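Progress Report to the Grimivik Fund
Nundau Guest House Water Reduction Project, Phase 3
Saturday reporting date: Sat 22 December

Summary

The project aims to lower water use at the Nundau and Treloar guest houses without changing the standard of service. Metering is complete at both sites. Fitting replacement is complete at Nundau and under way at Treloar. Spending remains within the approved budget.

Washrooms

Flow restrictors were installed on all basin taps at Nundau. Two shower valves failed the pressure test and were returned to the supplier – replacements are on order.
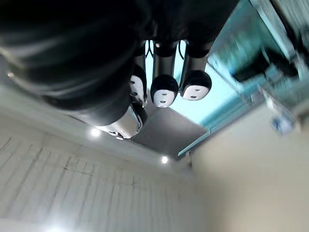 Meter readings are logged daily and checked against the utility bill at the end of each billing period. The Florkon data loggers lost their connection twice in the period. Missing values were entered from the manual log and are marked as such in the dataset.

Laundry

Bed linen is now changed every third night unless a guest asks for an earlier change. The Nundau laundry meter recorded 2,505 gallons for the period. No comparison with the earlier baseline is offered yet, as occupancy figures for Treloar are still being checked. Rinse water recovery requires a storage tank of about 400 gallons, and the plumbing permit is pending.

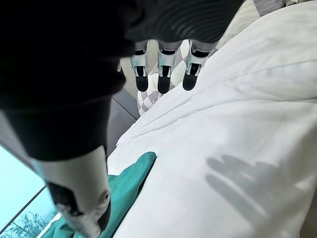 Next Period

Complete fitting replacement at Treloar.
Install the rinse water tank once the permit is issued.
Submit the full comparison of both sites in May.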